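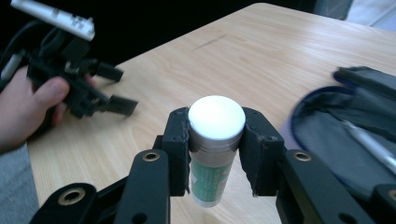
Paper & Book Repair Bench - Nogueira Workshop

27 December 2020

Quiet day, heating on low. Adhesives drawer first, then the Pevis booklets if time. (No time. See bottom.)

Glue sticks. Green and white label, white cap, thin silvery band under the cap. These go in the LEFT tray from now on. Left tray = temporary work only, i.e. mockups, labels, tipping a slip onto scrap board. Anything that goes back to a client gets paste from the pot. I know we all know this but I found stick glue on a spine lining in October and had to soak the whole thing off again.

Test from last week, written up late:

Strips of the cream text paper, stuck down on gray board, 20 strips per adhesive, under the small press overnight with 400 g on top.
Stick - edges lifting on most of the short ones, middle ok. Peels clean if you go slow, leaves a shine.
Pastent - flat, no lift, but cockled the thin stock badly. Too wet? Try again with less on the brush.
Wheat paste - fine. Boring. Same as always.

So stick stays for mockups, Pastent maybe for the heavier covers, not deciding yet. Want to see both after a month in the cold cupboard before anyone orders more.

Things to rememeber about the sticks:
- wind down before capping, otherwise the top mashes into the cap and you get a skirt of dried glue all around
- cap on between strokes if you're doing a long run, the top skins over fast with the heater going
- if it drags, wipe the top on scrap till it's smooth again, don't press harder
- write the date opened on the base in pencil. Marker rubs off on your fingers and then on the paper, ask me how I know

Kutavitz order: 49 folders, all need the inside label. Label paper is cut, grain runs the long way, checked it twice. Do NOT use stick on these, they get handled every day. Paste, blotter, board, weight, leave alone.

Pevis booklets - 1,074 sheets still to fold, bone folder is in the drawer with the awls for some reason. Moved back. Sheets are stacked under the window side of the bench with a board on top, please dont lift the board to use for something else.

To do next:
retest Pastent, thinner coat, thin stock only
new scrap box, the old one has no bottom left
wash the paste brushes PROPERLY, the wide one is stiff at the root
blotters - running low, order with the thread

Stopped at the folders. Eleven labels down and under weight, rest tomorrow.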